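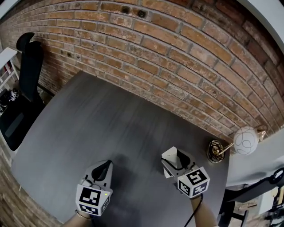 Reading time: 3 min

Plasance workroom refit - progress report to the Vestavero fund
13 July 2026

1. Status

The refit of the Plasance workrooms is on schedule for the furniture and behind schedule for the lighting. Spending to date is 3,771 against the second installment. The first room is in daily use. The second is furnished except for storage.

2. Walls

The brick was kept exposed, as agreed in the January plan. Joints were raked and repointed only where the old mortar had failed. Chipped bricks were left in place if they were sound. Two small holes high in the masonry of the first room have not been filled; the decision on whether to use them for a cable clip or close them with mortar is open. Repointing cost 1,286, including disposal.

The brick sheds a fine red dust after sweeping. A clear matte sealer was tested on a patch behind the door. It darkened the tan bricks more than the rust-colored ones, and the patch is visible from across the room. No further sealer will be applied until a second product has been tried.

3. Tables and seating

The tables have dark gray tops with a faint wood-grain pattern. The color was chosen to cut glare from the windows. It does this, but it shows dust and fingerprints more than the lighter sample did, and the tops are now wiped at the end of each day.

Chairs are black office chairs with tall backs. Several backrests stand close enough to the wall to rub when a chair is pushed back. The tables will be moved 40 mm further into the room to give clearance. A wall rail was considered and rejected on cost.

4. Lighting

Ceiling fittings from Marchetti are delayed and no delivery date has been confirmed. As an interim measure, small table lamps are in use. The model has a round white globe with thin black swirling lines, a gold arm and a base of coiled gold and black wire. It stands near the back corner of the table, where it takes up little working space. Light at the near edge is weak in the evening, and the lamps are not proposed as a permanent solution. They cost 701 in total and can be moved to the reception area later.

5. Storage

White shelving with horizontal rails has been placed behind the seating in the first room. The lower shelf is used for small items. Access is awkward when the chair in front is occupied - a shift toward the corner is planned along with the table move. Units for the second room are on order from Prasau.

6. Next period

- Move tables and shelving in the first room.
- Obtain a firm date for the ceiling fittings, or a quote for an alternative.
- Test the second sealer.
- Install storage in the second room.

No change to the total budget is requested. Approval is requested to carry the unspent part of the lighting line into the next period.

Related items
Plasance workroom refit: January plan
Surface samples for work tables: test notes
Vestavero fund: reporting schedule
Exposed brick: cleaning and maintenance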